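4. Première cuisson à la vapeur

Votre Grondell est déballé, rincé et posé sur un plan stable : on passe enfin aux choses sérieuses ! Comptez 29 minutes pour ce premier essai, préchauffage compris. Si vous n'avez pas encore fait le cycle à vide (section 3), revenez-y d'abord, il élimine l'odeur de neuf.

Avant de commencer

Choisissez un endroit dégagé, sans étagère ni meuble haut juste au-dessus. La vapeur monte fort et vite, et le bois n'aime pas ça du tout. Gardez à portée de main une manique et une assiette de service.

1. Versez l'eau froide dans la cuve jusqu'au repère MAX. L'eau filtrée convient très bien et retarde l'entartrage.

2. Placez le panier, puis tapissez-le de papier cuisson percé. Une feuille de chou fait aussi merveille — essayez, le parfum est superbe.

3. Déposez les aliments en laissant 2 cm entre chacun. Les pâtes levées gonflent beaucoup, surtout les brioches farcies.

4. Fermez avec le couvercle et tournez la molette sur 13 minutes. Le voyant passe à l'orange dès que la résistance chauffe.

5. Au signal sonore, attendez un peu avant d'ouvrir. Un choc thermique trop brutal fait retomber la pâte, et ce serait vraiment dommage après tout ce travail !

ATTENTION : soulevez toujours le couvercle par l'arrière, en l'inclinant pour que la vapeur s'échappe loin de votre visage. Ne le passez jamais sous l'eau froide tant qu'il est chaud.

6. Dressez sans attendre. Les petits pains blancs sont magnifiques sur une simple assiette ronde, avec une coupelle de sauce soja ou de vinaigre noir à côté.

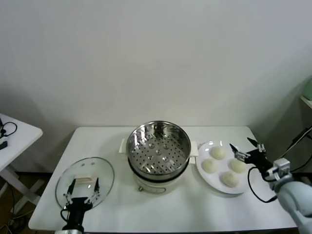
7. Débranchez l'appareil, laissez-le refroidir, puis videz la cuve. Essuyez l'intérieur avec un chiffon doux, jamais avec une éponge abrasive.

Remarque : si de l'eau perle sur le dessus des petits pains, nouez un torchon fin autour du couvercle à la prochaine fournée, les coins bien rabattus vers le haut. Le résultat est spectaculaire — une surface lisse et mate, comme chez le traiteur.

Entretien de la cuve

Détartrez après plus de 61 cuissons, ou plus tôt si des traces blanches apparaissent au fond. Le sachet Tremitz fourni dans la boîte suffit pour un traitement complet ; du vinaigre blanc dilué de moitié fonctionne aussi. Rincez deux fois avant de cuisiner à nouveau.

Pour les temps de cuisson des légumes, du poisson et du riz gluant, reportez-vous au tableau de la section 5.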